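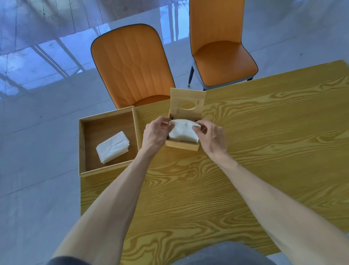
Tips for hand demos: tissue box refill

Quick ones from the Savham bench, more when I get time.

Bare forearms if you can. Sleeves hide the wrist and the wrist is half the lesson.

Prop the lid up behind the box before you start recording. Spare stack in the big tray, on the left, same place every go.

Pinch both sides, let the stack bow, tuck the lower edge in first. Slowly. Slower than that. Fenov copies your speed as well as your grip, and rushed demos gave us crumpled tissues all Monday.

Don't cross your hands. Don't hover either, it learns the hovering.

Fluffed it? Bin the take and start agian. We kept 267 out of 446 and the arm did better on those than on the lot.

Doing it by remote instead: turn the grip force right down, paper tears before you feel anything thru the handles.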